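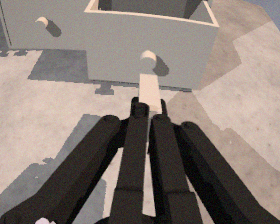

Wilma Leemans wrote back on Thursday to say I had it all wrong, a newsletter with 2,035 names on it isn't an audience, it's a phone book. Ouch. Fair though. She was replying to my last post, the one where I bragged about the Umix list.

So, quick post, train leaves at ten past six.

Background if you're new. I do the social and email stuff for Umix, small paint mixing shop, two people plus me. In April we ran a thing where customers named a color and we posted the winner. Cheap. No ad money except one boosted post. 53 names came in, mostly in the comments, a few by email, one on the back of a receipt.

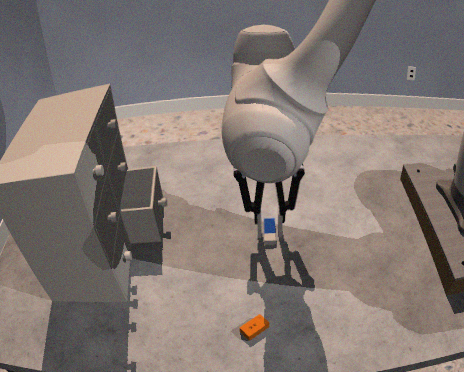
What went wrong

The rules. I wrote them at night and forgot to say when it closed. People kept sending names after we'd picked. Had to write 13 apologies by hand. Copy paste would of been quicker but they all know each other, it's that kind of town.

Also I used the same text for the email and the post. Don't. The email people had already seen it and they told me so. 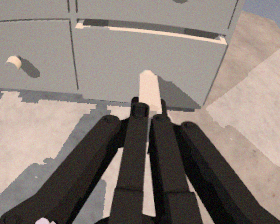 And the boosted post went to the wrong region for 2 days before I caught it. Lots of likes from folks who will never drive over for a can of paint. Looked great in the report, sold nothing.

What went ok: the comments. People argued over names, tagged a sister, a neighbor. Zlatko Bošković from Verbeke saw it and asked if they could do the same with their tile samples. Said yes before asking my boss. She's fine with it. I think.

Wilma's point again. She wants me to drop anyone who hasn't opened a mail since last summer. I get the logic, and I've got the list sorted and everything, and I still haven't pushed the button. It's a number I've been watching go up for three years!! Elico did it and their open rate went up, but they sell to trade, different crowd.

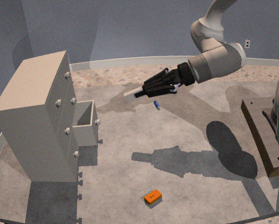
Drawer open, five knobs on the chest and one on the drawer.

Next week: subject lines, and the Ilent mailing tool, wich I'm on the trial of and don't love so far. Send me your worst subject line if you have one. Ok, train.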